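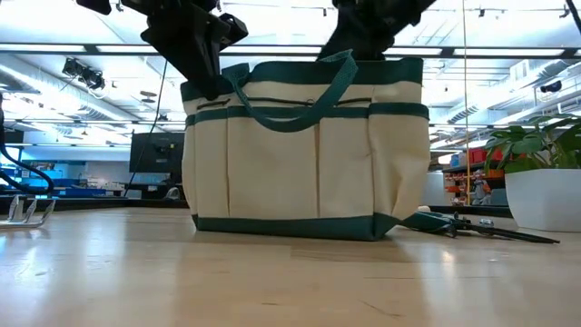

Opening, keep it short. Good evening, thanks to Wanda Mercado for the room. My subject is the garden tote and whether it deserves the praise it gets. I've carried one kind or another for 13 years and I remain unconvinced. The catalogs sell them on pocket count. Leave the slide up and point at the front of the bag: three tall open pockets along the bottom, one long zippered pocket above them, green trim, cream canvas. Then point at the tool with the green handle, lying on the table next to it. Ask the room which pocket they would put it in. Wait. Let them disagree.

Pockets. My complaint with stitched pockets is that somebody else decided how wide your tools are. A trowel fits. A hand fork fits until you add gloves. Long tools tip forward and pull the canvas down with them. Keisha Montoya will say hers has never tipped. She keeps two things in it.

The zipper. I want to be fair here. Seed packets, plant labels and a pencil do need a closed pocket, and I'd take a zipper over a snap. But soil and zippers don't get along. Mine on the Ramier bag jammed in its second spring, and I've never fully freed it. Candle wax helped for a week. Ask for a show of hands: whose zipper still runs after two seasons?

Color. Cream canvas in a vegetable bed. Pause for the laugh, if there is one. If not, move on to washing.

Washing. Sellers say "spot clean," and I take that to mean they haven't tried it. I put the Ollico one through a cold cycle in November and it came out a size smaller, with the bottom buckled. Shengli Fu brushes his dry and hangs it in the shed, and it looks better than any of mine. Give him credit by name.

Price. The cheapest I bought was 24 dollars, the dearest 80. Both wore through first at the bottom corners. I can't tell you the extra 56 dollars bought nothing – the handles on the dear one were more comfortable – but I can't find it in the corners. This is my own sample and a small one. Say so.

What I use now. A plain bucket for the long tools, and the tote for small stuff: twine, labels, gloves, the short trowel. Weed tools never go in blade up. Leilani Oyelaran asked me last time about a bucket with a fabric sleeve. I have tried the Pruitt one. It slides around. I might be filling it wrong.

Questions. Somebody will ask which one to buy. Answer: take your three longest tools to the store and put them in the bag before you pay. Otis Van Dusen has the sign-up sheet for the spring plant swap, by the coffee.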